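빈피킹 구독 서비스(프라스툼) 써보신 분 계신가요? 견적은 받았는데 믿어도 될지 모르겠습니다

분류: 자동화·로봇 > 물류/포장
태그: 빈피킹, 소량다품종, 구독형, 그리퍼, 견적
답변 2개

질문

지방에서 생활용품 반품 재분류 일을 하는 작은 업체입니다. 하루 종일 하는 일이 통에 쏟아진 물건을 하나씩 꺼내서 바코드 확인하고 칸에 나누는 겁니다. 주방 소품, 육아용품, 휴대용 케이스, 계량스푼 같은 것들이고 포장이 뜯긴 것도 섞여 들어옵니다. 사람 구하기가 힘들어서 작년부터 로봇 쪽을 알아보고 있습니다.

최근에 Tekiditz라는 업체에서 Prastum(프라스툼)이라는 서비스를 제안받았습니다. 로봇팔은 저희가 사거나 리스하고, 인식 소프트웨어와 그리퍼, 설정 변경을 월 구독으로 해준다고 합니다. 월 742달러에 초기 설치비 별도, 최소 계약 19개월입니다. 영업하시는 분 말로는 "처음 보는 물건도 학습 없이 집는다"고 하는데 저는 이 문장부터가 의심스럽습니다. 비닐에 싸인 물건이랑 투명한 물건은 어떻게 하냐고 물었더니 "대부분 됩니다"라고만 하고 대부분이 몇 퍼센트인지는 끝까지 말을 안 해줍니다.

보내온 자료도 성공 장면만 이어 붙인 영상이고 배속입니다. 몇 배속인지도 안 적혀 있어요. 소개서에는 성공률 그래프가 있는데 세로축에 숫자가 없습니다. 제가 까다로운 건지, 이 바닥이 원래 이런 건지 모르겠네요.

궁금한 점은 이렇습니다.
1) 저희처럼 품목이 계속 바뀌는 곳에서 이런 구독이 의미가 있는지
2) 시연 때 꼭 확인해야 할 것
3) Mamby라는 곳에서도 비슷한 걸 한다는데 차이가 있는지

업체 관계자분 답변은 사양합니다. 홍보 글은 충분히 읽었습니다.

댓글: 품목이 몇 종인지, 시간당 몇 개 처리해야 하는지도 적어주세요. 그게 없으면 답이 안 나옵니다.
댓글(질문자): 품목 수는 저도 모릅니다. 매주 바뀌어요. 속도는 사람보다 느려도 됩니다. 밤에 혼자 돌아가기만 하면요.

답변 1 (추천 43)

저도 비슷한 고민을 하다가 지난달에 시연 평가를 하나 써서 다른 게시판에 올린 적이 있습니다. 질문하신 내용과 겹치는 부분만 옮겨둡니다. 미리 말씀드리면 저는 이런 서비스에 호의적인 편이 아닙니다.

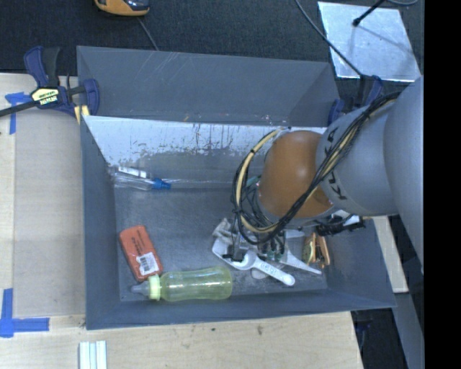 글·사진 | Remo Sanna
2018년 7월 3일 화요일

제가 시연에서 제일 먼저 보는 건 통입니다. 벽이 바닥 쪽으로 비스듬히 내려가는 통을 쓰면 물건이 가운데로 모이기 쉽고 손가락이 벽에 걸릴 일도 줄어듭니다. 사진의 회색 통이 그런 모양이고, 테두리는 파란 클램프로 물려 있습니다. 고정하는 것 자체는 당연히 해야 할 일입니다. 다만 질문자님 현장의 통이 벽이 수직으로 선 보통 플라스틱 상자라면 시연 결과를 그대로 가져다 쓰시면 안 됩니다. 구석에 붙은 물건이 제일 어려운데, 경사 벽은 그 문제를 미리 덜어줍니다. 계약 전에 꼭 "우리 통으로 해달라"고 하세요. 여기서 말을 돌리는 업체면 저는 더 안 봅니다.

두 번째는 물건입니다. 통 안에 구겨진 흰 비닐 같은 것, 흰 숟가락, 양 끝이 다르게 생긴 투명한 관, 옆으로 누운 젖병 정도가 들어 있으면 시험 구성으로는 나쁘지 않습니다. 주황색 케이스처럼 각 잡히고 색이 진한 물건은 솔직히 변별력이 없다고 봅니다. 투명한 것과 얇은 것에서 차이가 납니다. 그런데 통 하나에 이 정도만 깔려 있으면 밀도가 낮습니다. 반품 통은 물건이 서로 얹혀 있잖아요. 반쯤 채워서 시켜보시고, 두 개를 한꺼번에 집었을 때 그걸 알아채는지 보셔야 합니다. 바코드로 분류하는 작업이면 두 개가 같이 올라오는 게 못 집는 것보다 훨씬 골치 아픕니다.

세 번째는 손 쪽 마감입니다. 그리퍼에 기판과 짧은 전선이 드러나 있고, 손목 둘레로 검은색과 노란색 케이블이 감겨 있죠. 연구실이라면 아무 문제 없는 모습입니다. 돈을 받고 밤새 무인으로 돌린다는 물건이라면 이야기가 다릅니다. 저 케이블이 통 테두리에 걸려 끊기면 누가 와서 고치는지, 예비 그리퍼를 현장에 두는지, 수리 기간에도 구독료가 나가는지 물어보세요. 제가 받아본 계약서 초안에는 소모품이라는 단어만 있고 목록이 없었습니다. 손가락이 소모품인지 케이블이 소모품인지 모르면 월 구독료는 별 의미가 없는 숫자입니다.

팔은 KUKA인데, 팔이 좋다고 집는 게 좋아지지는 않습니다. 영업 자료에 팔 제조사 이름이 크게 나오면 저는 오히려 뒤쪽 페이지를 더 꼼꼼히 봅니다.

작업대에 파란 테이프로 표시해 둔 위치도 물어볼 거리입니다. 통을 새것으로 바꾸거나 누가 작업대를 건드렸을 때 재보정을 누가 하는지, 원격으로 되는지, 돈을 따로 받는지요. 구독에 설정 변경이 들어간다고 하셨는데 횟수 제한이 있을 겁니다. 제가 본 조건은 한 달에 2회였습니다. 매주 품목이 바뀌는 곳에서는 금방 다 씁니다.

질문 1)에 대해서는, 저라면 19개월 약정은 안 합니다. 석 달 시험 계약에 무인 야간 운전 기록을 전부 넘겨받는 조건이면 생각해 보겠습니다. 성공률은 업체 정의로 듣지 마시고, 사람이 한 번도 손대지 않고 통 하나를 비운 횟수로 받으세요. 3)의 Mamby는 써본 적이 없어서 말씀 못 드립니다.

댓글(질문자): 통 이야기는 생각도 못 했습니다. 저희는 벽이 수직인 상자 씁니다. 내일 전화해서 물어보겠습니다.
댓글: 흡착 방식은 어떻게 보시나요? 비닐은 그쪽이 낫지 않나요.
댓글(답변자): 비닐도 비닐 나름입니다. 팽팽하면 붙고 구겨져 있으면 샙니다. 둘 다 시켜보고 고르세요.

답변 2 (추천 2)

Mamby는 아니고 Kaewkla 것을 반년 썼습니다. 결론만 적으면 낮에는 쓸 만했고 밤에는 못 썼습니다. 한 번 멈추면 아침까지 멈춰 있어요. 알림은 옵니다. 새벽에요.

그리고 월 구독료 싸다고 좋아하지 마세요. 안전 펜스랑 전기 공사를 따로 했는데 그게 더 나왔습니다. 금액은 현장마다 다르니 안 적겠습니다. 차라리 분류 칸 배치를 바꾸고 스캐너를 좋은 걸로 사는 게 먼저 아닌가 싶네요. 저희는 지금 그렇게 합니다.

댓글: 펜스 없이 되는 협동로봇도 있는데요.
댓글(답변자): 있죠. 느립니다. 그리고 그것도 위험성 평가는 해야 합니다.

질문자 추가 글

전화해 봤습니다. 저희 상자로 시연해 달라고 하니까 "전용 통을 권장합니다"라고 하네요. 전용 통은 별매랍니다. 반쯤 채워서 해달라는 것도 내부 검토 후에 알려주겠다고 합니다. 설정 변경 횟수는 계약서 부속 문서에 있다는데 그 문서는 계약할 때 준다고 해서 먼저 보내달라고 했습니다. 오면 다시 올리겠습니다.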